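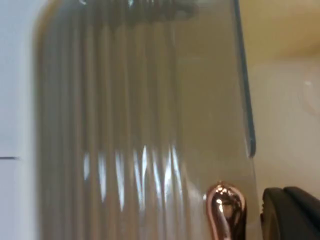
Kavitha Reddy wrote to us in January that she had owned her tall ribbed canister long enough to forget what she paid for it, and that she wanted 2 more just like it, please, but could we tell her first whether the new lids would fit the old one. They do, Kavitha! We checked with Lindqvist, who make them, and the lid has stayed the same through every change of color and packaging. So if you have an older Wisau canister at the back of a cupboard with a cracked lid, don't throw out the body -- just order the lid by itself from the parts list further down.

# Wisau Ribbed Canister, clear tint

We have been selling the Wisau at our shop in Gralturdale for a good while now, and it's one of those things we end up recommending to almost everyone who comes in asking for "something see-through that isn't flimsy." It's a clear plastic storage canister with a light smoky tint, and it has tall rounded ribs running up and down the wall, with a smoother stretch of wall next to them. The ribs are the part people notice first. They catch the light from a window or a lamp and give the plastic a bit of sparkle (my sister says hers looks like an old soda fountain glass, and I can see what she means).

They're useful too. A plain smooth canister can be a slippery thing to pull off a shelf when you've been cooking and your fingers are a little oily, and the grooves give you something to hold on to. They also stiffen the wall, so the canister keeps its shape when you fill it with something heavy like nuts and bolts or dried beans.

## What you can see through it

People ask this a lot, so let me be plain. You can tell what's inside. You will not get a crisp view of it, at least through the ribs. Dark things show up best -- a coil of cord, coffee beans, a handful of black screws -- and they'll look a little wavy, the way things do behind old window glass. Pale things like flour or rice come through as a soft shape, and you'll be glad of a label if you keep both. Turn the smooth part toward you if you like to check how much is left.

The tint is a gray-beige one. It goes a little deeper and browner where the plastic is thick, so the ribs always look darker than the channels in between. Some customers who were hoping for perfectly colorless plastic have been disappointed, and we'd much prefer you know that now than after the box is open on your kitchen table.

## What people keep in theirs

In the kitchen it's mostly the things you'd expect: pasta, oats, sugar, tea bags, dog biscuits. One customer keeps her cookie cutters in one and says it has ended years of rattling drawers.

But we sell nearly as many for the workshop and the craft room. Springs, hose fittings, spools of ribbon, paintbrushes, clothespins, the little odds and ends left over from putting together furniture that you don't dare throw away. I have one on the bench at home for plumbing bits, and it has saved me more than one trip to the hardware store, simply because I could see there was already a fitting in there.

If you use one for small metal parts, do put a square of felt or a folded paper towel in the bottom. Metal will scuff the inside in time, and scuffs show more on tinted plastic than you'd think.

## Caring for it

- Wash by hand in warm water with ordinary dish soap, and use a soft bottle brush for the grooves.
- No scouring pads, and no powdered cleanser.
- Keep it out of the microwave and the oven, and let hot food cool before it goes in.
- Dry it upside down on a rack, with the lid off.
- For a sticky label, soak a cloth in warm soapy water and lay it over the label for a few minutes, then peel slowly.

On the dishwasher question: Lindqvist say the top rack is fine. I still wash mine by hand. The one we ran through the machine every night in the shop kitchen went cloudy in the end, although it took its time about it, and it still holds the teaspoons.

If the canister has picked up a smell (curry powder is the worst for this, and coffee isn't far behind), fill it with warm water and a spoonful of baking soda and leave it overnight. You may need to do it twice. The lid seal holds on to smells longer than the body does, so pop it out and soak it separately.

## Sold singly or in sets

You can buy one canister on its own or a set of 3, which comes boxed with a sheet of plain labels. The set is the same canister each time, not graduated sizes. For graduated sizes, have a look at the Indinness range, which has straight smooth walls and a snap lid. The two ranges don't share lids, I'm sorry to say.

We do also sell them by the carton to schools, shops and anybody fitting out a big pantry. The largest order we've packed so far was 100 canisters, and we had them stacked all the way down the hall. For anything of that sort, please send us a note first so we can tell you how soon we can get them together.

## Spare parts

- Lid, with seal
- Seal only
- Label sheet

Spare bodies aren't listed, but we sometimes have a few that arrived with a damaged lid, and we're happy to let those go at a lower price. Ask us, and mention whether a small scuff would bother you.

## Shipping and returns

Orders leave Gralturdale within about 2 working days. Each canister is wrapped in paper and boxed with the lid packed beside it -- we found that lids shipped in place could press on the rim if the parcel took a knock. Please look the rim over when you unpack, and run a finger along it gently. If you find a chip or a crack, send us a picture and we'll put a replacement in the mail. You don't need to return the damaged one.

If you've simply changed your mind, unused canisters can come back in their original box, and we'll refund you once they reach us. Return postage is yours to cover in that case.

Page last updated May 3, 2023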